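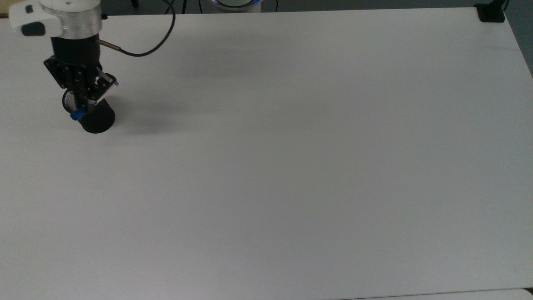

3.2 Desk containers and the return of pens

Of the 6 container types in the Ralgate inventory, the mesh cup was the one staff kept asking for. Cheap, light, easy to see into. Light is also the problem — an empty cup tips when a long marker goes in at a steep angle, and the people who share tables tend to give up and leave the marker lying flat. We logged over 500 pen returns between March and May, across the shared tables on both floors. Returns were coded as upright, leaning or left on the table. Capped and uncapped markers were coded seperately.

Leaning was by far the most common. Fine for our purposes, the marker is off the work surface and can be found again. Cups at the far edge of a table got fewer returns than cups within reach of a seated person, no suprise there. Solid-walled cups (the Petrauskas type) hid short pencils and users tipped them out to look, which put everything back on the table. Mesh did not have this trouble. Figure 2 has a mesh cup with a white-barrelled marker at the usual diagonal. 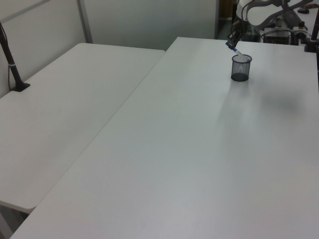

Figure 2. Marker and mesh cup, shared tables.

Magdalini Konstantinidis objected at the review meeting that a cup per table is the wrong unit altogether, that people carry pens off to wherever they are working and the cup should go with them, and that a tray by the door would collect more in a day than 2 cups on a table in a week. We did not test a tray. Her point about pens travelling is fair and agrees with the colour-coded markers, many of which ended up on tables other than their own.

Weighted bases are taken up in 3.3. Labels not covered.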